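February, still dark at four

Spent the morning on a slot machine. A pretend one, on the laptop, with no money in it, so I can tell people I was working. Sonwood want 600 words on Mudix's new game by tonight and will pay me the usual, a sum I could lose in the game itself inside 15 minutes.

It is called Kuusisto and has a forest theme. Five reels, an owl, a bear, a mushroom that is meant to be wild and looks mostly tired. The bonus round starts when three lanterns land together. I gave it 635 spins and saw the lanterns twice. The first time I won 20 free spins and came out with less than I'd have spent on a sandwich. The second time I was in the kitchen, and autoplay took the whole thing without me.

The music is one flute. I turned it off before lunch and could still hear it at three.

Vilho Hakala phoned to ask if I'd be kinder to this one than I was to Skulier. I said I had been kind to Skulier. He read me my own paragraph about the skeletons and I had to admit it sounded worse out loud. He says readers like a score out of ten. Gave it a six, then a seven when the bear did his little dance, then back to six.

Wrote "charming woodland atmosphere" at half past two and felt nothing. Deleted it, wrote it again at three. The piece is at roughly half length and I have used up the owl.

Must ring the dentist. Must also find another word for "feature" - I have it nine times on one page.
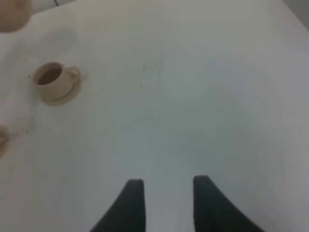

White tabletop, a few specks and a smudge.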